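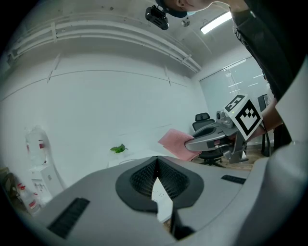

How Shared Kitchens Are Kept Clean: A Small Study of Student Flats in Rescombe

Introduction

Rescombe has a lot of student housing, most of it in flats where the kitchen is shared. We wanted to find out how people in these flats divide the cleaning and whether a written rota makes any difference. Last year's report on waste in the same streets touched on this but did not ask about it directly.

Method

We put a paper form through doors on Urquijo Street and the two roads behind it in October. The form had a page on who cleans what and a page on what is bought for the kitchen. We received 40 completed forms. Jucélia Tavares then visited two of the flats and talked to everyone who lived there. Both visits were on a Thursday evening, when most people were in.

Findings

Flats with a written rota did not report fewer arguments than flats without one. What they argued about was different. Where there was a rota, the complaint was usually that a turn had been missed. Where there was none, it was about one particular job - in most cases the sink or the bin.

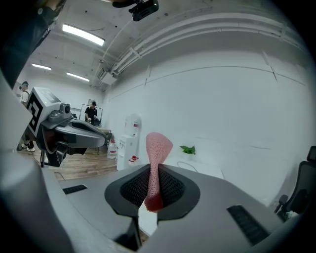 Department of Housing and Community Studies, Household Project Group

Small items caused more trouble than we expected. Several forms mentioned sponges and scrubbers being used for the floor and then put back by the sink. One flat had settled this by keeping separate colours for each job, and the people there said it worked as long as new tenants were told.

Money was rarely a problem. Most flats either took turns to buy supplies or kept a jar.

Limits of the study

The forms were filled in by one person per flat, and that person may well be the one who cleans most. Severino Cuesta suggested sending a form to each tenant instead, but we did not have time to do this before the deadline. We would also like to repeat the questions in June, when tenants are moving out and deposits are being discussed.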